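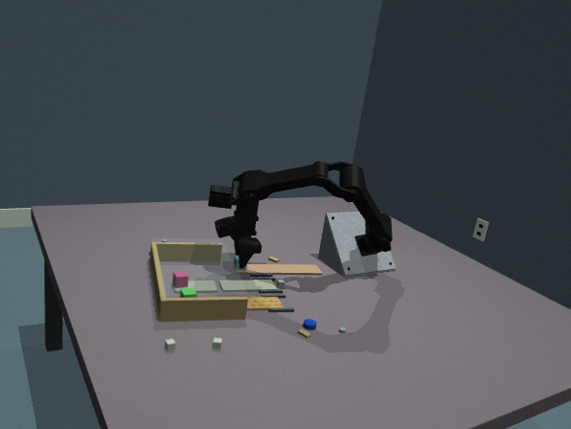 Diapositiva 4. Célula Hurutis en simulación: brazo sobre bloque de montaje, bandeja a la izquierda.

Notas:
Empezar por el bloque. El primer eslabón se fija a él, y de su posición depende todo lo demás. En el modelo, la base va a 294 mm del origen de mesa; en la célula de Clastley medimos 283. Se corrigió el modelo, no la mesa.

Señalar la pinza: apunta recta hacia abajo, junto al borde trasero de la bandeja. Es la postura de comprobación. Si en Purilar se cambia la herramienta, hay que volver a cargar el desfase antes de mover nada.

Piezas sueltas: cubos, varillas, el cilindro azul. Sirven para revisar holguras – las varillas finas son las que dan más colisiones falsas.

Mantenimiento: reapriete de los tornillos del bloque cada 58 horas de marcha, registro en Abugri. En junio se saltó un turno y apareció deriva en el eje uno.

Pasar a la tabla de pares de apriete.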